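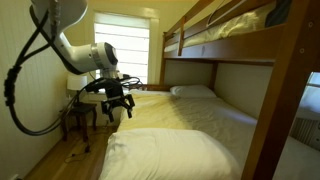 Visit report: Plandoda test rooms, April 2025

The visit covered the bed-making cell and the draft house rules that Plandoda applies to arms working in furnished bedrooms. Brusis supplied the risk assessment template. The draft runs to 54 clauses, of which we went through 8.

Clause 3 deals with cable routing. Slack between base and wrist must be clamped, and no loop may pass over the mattress while the arm is moving. The wrist cable did lie across the far end of the bed, and we noted it as a deviation.

Bunk beds get their own clause. The upper bunk and its guardrail are entered as fixed obstacles, and corner posts are given a keep-out margin. Fingers stay open on approach to bedding and close only at reduced speed. Entry to the room stops the arm.

The incident log held 167 entries, most of them minor contact with bed frames. Plattner asked for contact force to be recorded per entry. Plandoda agreed to add the field before the October revision.

Still open: who signs off a changed furniture layout.

Recent reports
Dano: gripper inspection intervals
Plattner: marking of floor zones
Brusis: template for shared workspaces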